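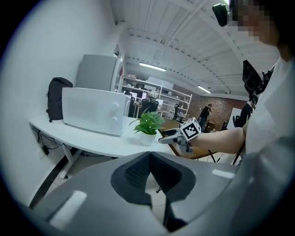

Ticket 1140: Breaker trips in second-floor break room
Opened by: Rochelle Treloar, Cledham office
Assigned to: Narayanan Kartha
Status: Open, waiting on electrician
Priority: Normal (was Low, changed by requester)

Rochelle Treloar
The break room circuit has tripped again. Last time we were told it was the microwave, and we were told to "use it less." I would like a better answer than that. It trips in the morning too, when people are only making coffee.

Narayanan Kartha
Reset breaker 2 at the panel. The label says "break room" but I don't trust the labels on that panel, so I turned it off again and walked the floor. It also kills the outlets in the copy room next door and half of Anju's office. Whoever closed the last ticket can't have checked this.

Anju Rastogi
Confirming my side went dark. I have a space heater under my desk, an Andier. The box says "energy saving," for whatever that's worth. Was I supposed to tell someone?

Narayanan Kartha
Yes, but never mind. Please leave it unplugged until Monday. I'm not calling it the cause yet. One quiet weekend proves very little.

Narayanan Kartha
Monday: tripped at 8:50 with the heater unplugged. So much for that. The Skollix copier was warming up at the time.

Gholamreza Nazari
I called Skollix support. They say the copier "does not draw enough to affect other equipment." They didn't ask what the other equipment was. They offered us a firmware update. I declined.

Narayanan Kartha
Put the plug-in meter on the copier. It sits at 177 watts idle and jumps well past what the meter can hold on screen when it warms up. I don't have a peak number and won't guess one. Moved the copier to a hallway outlet on a different breaker, using no extension cord.

Rochelle Treloar
No trips since the move. Can we close?

Narayanan Kartha
I'd like to leave it open. The last ticket, 231, was closed after four good days and here we are. The breaker itself could be weak, and moving a load would hide that. Kordestani Electric is booked to test it in December, which was the earliest they had.

Berhanu Tilahun
Approved the Kordestani visit. Their quote includes a "full panel health review." Please find out what that means before anyone signs it.

Narayanan Kartha
Asked them. Waiting to hear back.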